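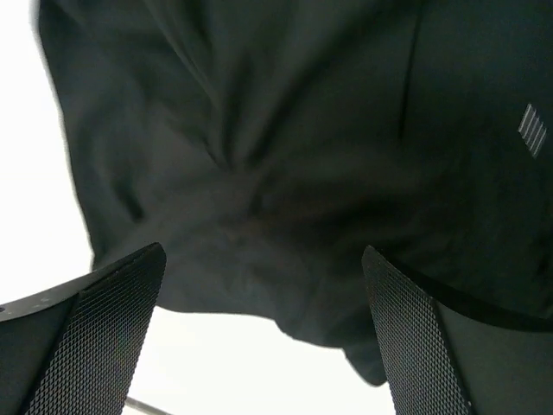 Section 6. Running the Garment Demo at an Open Day

This section covers the public demo for the Mikus folding cell: setting up, running the show, letting visitors take part, and packing away. It assumes you've finished Section 4 (mounting the arms) and Section 5 (first power-up and homing). If the arms have been moved since then, even by one table width, go back and repeat 5.3 before you read any further.

We love this demo. Visitors will walk past a very fast pick-and-place line without slowing down, then stand for ten minutes watching a robot try to find the hem of a shirt. Everybody folds laundry, so everybody has an opinion, and the questions you get are some of the best you'll hear all year.

6.1 What you need

Mikus cell with both arms homed and the wrist cameras plugged in
Demo garments (see 6.2)
Front barrier, three panels and two corner posts
Visitor screen, on its own stand
The long screen cable, the one with the yellow sleeve
Emergency stop on the extension lead, for the presenter
A lint roller
Spare finger pads and the small hex key from the lid of the Keteo case

Note: The lint roller isn't optional. Fuzz builds up in the diamond pattern of the finger pads faster than you'd think, and a fuzzy pad lets thin cloth slide. Roll both pads at every break.

6.2 Choosing the garments

Dark, matte cloth looks wonderful on the visitor screen and gives the arms a proper job to do. The creases run together in shadow, and the software has to work out which edge is a hem and which is only a fold. Keep at least one dark piece in the basket for this reason. Keep one bright, plain T-shirt as well. It's the garment to use for the first run of the day, and the one to go back to when you want a clean fold for a school group.

Good choices:
T-shirts and light jackets, adult sizes
Kitchen towels
Pillowcases

Leave at home:
Anything with a hood cord or a long strap
Anything with loose buttons or beads
Silk and slippery linings
Very stretchy sportswear (fun to watch, but the arms will pull it out of shape and keep going)

A small logo or printed mark on the cloth is fine. In fact visitors often use it to follow which way round the garment is as it turns, and it gives you something to point at.

6.3 Setting out the floor

1. Place the cell so the open side faces the visitors. Lock all four casters.

2. Put the barrier panels across the open side, 800 mm from the edge of the table. Measure from the table edge and not from the cell frame, which sits farther back.

3. Stand the visitor screen to the left of the barrier, angled toward the crowd. The bottom of the screen should be higher than the barrier so children at the front can see it over the rail.

4. Run the yellow-sleeved cable behind the cell. Tape it down at both ends and wherever it crosses a gap in the floor.

5. Put the presenter's emergency stop on the right-hand corner post. Press it, check that both arms go limp on the status page, then twist to release.

6. Walk around the whole thing once as if you were a visitor. Look for anything you could trip on or reach over.

CAUTION: Do not use rope or tape in place of the barrier panels. People lean on rope. They lean on tape too.

6.4 Setting the light

The wrist cameras look up at the cloth while an arm is lifting it, so whatever is above and behind the garment ends up in the picture. With bright windows or strong ceiling lights, the background can go completely white and the cloth can go very dark. The software copes with a good deal of this, but the visitor screen looks poor and the arms take longer over each grasp.

1. Open the Cameras page and choose Wrist Left.

2. Put the darkest garment on the table and run Lift Only from the Practice menu.

3. While the cloth is in the air, look at the live view. You want to be able to make out separate creases in the darkest part of the cloth.

4. If the folds have turned into one solid black area, raise Exposure one step and run Lift Only again.

5. Stop as soon as the folds come back. Don't chase a perfect background. A white background does no harm.

6. Repeat for Wrist Right. The two arms won't always want the same setting, especially if there's a window on one side.

Note: Sunlight moves! At the Coltport open day we set everything up beautifully in the morning and had to do it all again by lunch. Check the live view every time you roll the pads.

6.5 Warm-up run

Do this before the doors open, with the barrier in place.

1. Select Demo, then Warm-up.

2. Drop the plain T-shirt on the table in a heap. A real heap, please, dropped from shoulder height. If you lay it out nicely you'll learn nothing about how the day is going to go.

3. Press Start. The first arm pinches the cloth and lifts it clear of the table. The second arm moves in underneath with its fingers open.

4. Watch the second arm. It should pause with the cloth hanging over or between its fingers, then shift a little before it closes. That pause is where it looks for the hem.

5. Let the run finish. A folded T-shirt should end up on the mat to the right of the table.

6. Repeat with the dark garment.

If both garments fold, you're ready. If the dark one fails more than twice in a row, go back to 6.4. If they both fail, see 6.9.

6.6 Running the show

A full cycle is short enough to hold people and long enough to talk over. We run it as a loop, with a reset between folds, and a new garment every few rounds.

1. Select Demo, then Open Day. The visitor screen changes to the split view, with the room camera on top and the two wrist views below.

2. Tell the visitors what they're about to see before you press Start. One or two sentences is plenty.

3. Drop the garment, step back behind the barrier line, and press Start on the handheld.

4. During the lift, point to the wrist view. It's the best part of the demo. People see the underside of their own kind of shirt, all folds and seams, with the fingers coming up from the bottom corners, and they understand right away why this is hard.

5. When a fold goes wrong, let it go wrong. The arms will put the garment down and try again by themselves. Crowds cheer for the second try far more than they do for a perfect first one.

6. After three failed tries the cell stops and shows a blue light. Press Reset, shake out the garment, and start over.

CAUTION: Never reach over the table to help. Press the emergency stop first, wait for the arms to go limp, and then remove the garment.

Note: Limp arms sink slowly. If one is holding a garment when you press the stop, the cloth may stay in the fingers. Use Open Fingers on the handheld and don't tug.

6.7 Letting visitors take part

There are two safe ways to do this, and we'd encourage you to use both.

Choose the garment. Hold up two from the basket and let the group vote. It costs you nothing and it wakes everyone up.

Make the heap. With the arms parked and the emergency stop pressed, a visitor may come around the barrier with you, drop the garment, and go back. One visitor at a time, hands free of bags and drinks.

1. Select Park and wait for the green light.

2. Press the emergency stop.

3. Bring the visitor in, let them drop the garment, and walk out with them.

4. Close the barrier panel and check the latch.

5. Release the stop and press Start.

Someone will offer you their own jacket. It's a lovely thing to be asked, and you should say no. Zippers can chip the pads, and pockets have things in them.

6.8 Questions you'll be asked

How strong is the grip? Gentler than most people guess. The textured pads do much of the work, so the fingers don't need to squeeze hard.

Does it know what a shirt is? It knows what hems, corners and seams tend to look like, and it has practiced on a lot of cloth. It can be fooled by a deep crease, and you'll probably see that happen while you're standing there.

Can it do socks? Not with this set of fingers. Expect to be asked this all day.

Why is it slower than me? Let the visitor fold the same T-shirt with two fingers on each hand. Keep a second table behind the barrier for it. This one always draws a line.

6.9 If something goes wrong

Cloth slides out during the lift
Roll the pads. If it still slides, look at the diamond pattern under a good light. Worn pads look smooth and shiny near the tip. Replace both pads on that arm together.

Second arm pauses and never closes
The hem is probably too dark to pick out. Raise Exposure one step for that wrist. Also check that the camera cable hasn't worked loose at the elbow clip.

Fingers close on air
Home that arm again (5.3). If the stand was bumped while you were loading in, this is the usual result.

Visitor screen freezes but the arms keep working
Let the fold finish, then unplug the yellow-sleeved cable at the screen end and plug it back in. There's no need to restart the cell.

Blue light straight after Start
The table camera sees something it doesn't expect. Look for a cup, a leaflet or the lint roller.

6.10 Packing away

1. Select Park, then Shut Down. Wait for the fans to stop.

2. Fit the finger covers.

3. Unplug the wrist cameras and coil their cables loosely.

4. Take up all the floor tape before you move the cell.

5. Put the garments in their bag for washing. Skip the fabric softener, which leaves cloth too slick for the next outing.

6. Write the final exposure settings for each wrist on the card inside the Keteo case, along with the name of the room.

For barrier panels and replacement pads, see the Naylor parts list in Section 9.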